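About Wivdale

Print this page | E-mail this page

Wivdale looks after sign-ins for small offices. Deepika Thomas and Raghavendra Kandasamy started it after years of resetting other people's passwords, and we still distrust most of what gets sold as the end of the password.

We have heard that promise often. Fingerprint readers are handy, but a PIN usually sits behind them, and half the time it's somebody's birthday. Before we suggest any reader or security key, Nandini Kurup tries it on the dull old machines our clients really use. Last year she put 271 enrollments through one model and sent it back.

We manage 3318 accounts for 167 offices. We take no commission from hardware makers, so our advice can be blunt – sometimes it is "keep what you have." Our own tool, Kirer, lists who can sign in to what. It is plain to look at and we don't plan to fix that.
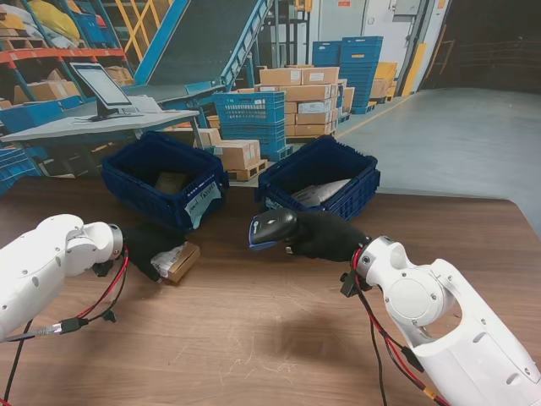
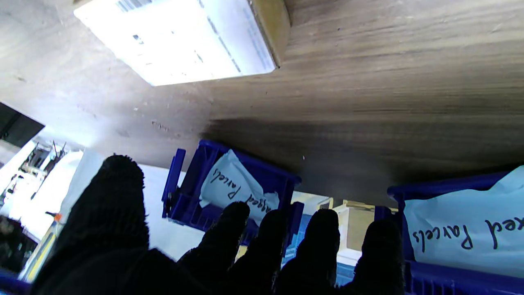
Do we need to replace our laptops to use fingerprint sign-in?

Most offices can keep them and add a USB reader, provided the operating system still gets updates. We check that first.

Reader comments (3)

Chepkoech Magesa: They talked us out of buying new readers. Saved us money, though the invoice took ages.

totberg_office: Does Kirer export to a spreadsheet yet?

N. Venkataraman: Still not sold on fingerprints. What happens when the reader dies?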